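Progress report to the Naidu Fund, second period
Project: Tandell Street Community Kitchen, cooking and English program
Prepared by: Cherry Mae Galang, program coordinator
May 10, 2022

Dear members of the Naidu Fund,

Thank you for the patience with this report. I was waiting for the final invoice from the electrician, and it has arrived only last Friday. The amounts below are now complete.

## What we did in this period

The evening classes started again after the summer break. We have 14 learners registered, most of them from the neighbourhood behind the Hornero bakery, and the group is more regular than last year. Each class has one hour of language work and then one hour and a half of cooking. The learners read the recipe aloud, ask each other for the ingredients and write their own version at home. Measurement words are still difficult — "a pinch", "a knob of butter", "heaped" — so our teacher has made a small booklet for them, which we will print in colour if the budget permits.

The daytime class for parents did not go so well. We offered it on the same morning as the playgroup, thinking that this would be convenient, but the parents preferred to stay with the children. We have moved it to a different morning and I will write about the result in the next report.

## Kitchen works

The new stove circuit is installed and inspected. The old switchboard had to be replaced also, which was not in our first plan. The supplier Jaturier delivered the range hood with the wrong fitting and took it back without charge, but we lost 3 weeks of classes in the kitchen. In these weeks the learners prepared cold dishes in the hall, and the rice paper rolls were a favourite.

## Spending

| Item | Amount |
|---|---|
| Grant received for this period | $3000 |
| Spent to date | $2178 |
| Remaining | $822 |

The spending includes the electrician, the switchboard and the food for the evening class. The teacher's hours are paid by the council and do not appear in the table. I would like to ask your permission to use the remaining amount for two things: printing the booklet, and buying a second set of knives and chopping boards. At present the learners must wait for each other, and the cooking part finishes late.

## Next period

The evening class will continue without changes. In October we plan a shared dinner where the learners present their dishes in English to their families and neighbours. You are warmly invited — I will send the date as soon as the hall is confirmed.

If the change in spending needs a separate form, please send it to me and I will return it the same week. The receipts are scanned and I can forward them at any time.

With kind regards,
Cherry Mae Galang
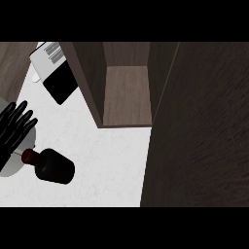 P.S. The attendance sheets for the evening class are kept in our office, and I can post copies if you prefer them on paper.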